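Reviews > Shop Tools > Guides and Checklists

5 min read

We use cookies to remember your settings. Accept | Manage

Goltia Good Practice Kit for Hand-Held Grippers, reviewed by Jaxon MacLeod

I have bought more rule books for robot work than I care to admit, and most of them sit on the shelf over my bench looking important. The Goltia kit is a ring binder, 30 laminated cards and a pad of sign-off sheets, and I've kept it within reach since September, so that tells you something!

The cards cover the plain everyday things: checking the finger pads before a session, how far to open before you approach an object, what to write down when you stop early. I especially like the pad wear card, which asks you to note scuffs at the edges and look at the screw holes (I used to skip that, and I'm a bit ashamed of it). The wording is friendly and short, and my newest helper was following it happily by lunch.

I do have grumbles. The section on soft goods is thin — a single card for anything woven, squishy or odd-shaped — and the older Kordestani guide handles that better. The binder rings are stiff too, and at 90 dollars I'd hoped for nicer ones.

Card 5, on open fingers and clear space, is the one I'd pay for by itself. It wants a wide gap before you move in, and it wants you to look at what else is lying close by, handles and loops included. 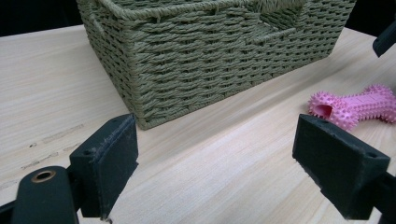
Fingers open on the near side of the woven basket, with the pink chew toy off to the right.

If you run a small shop like mine, I'd say go ahead and buy it, and pencil your own notes on soft goods into the back pages.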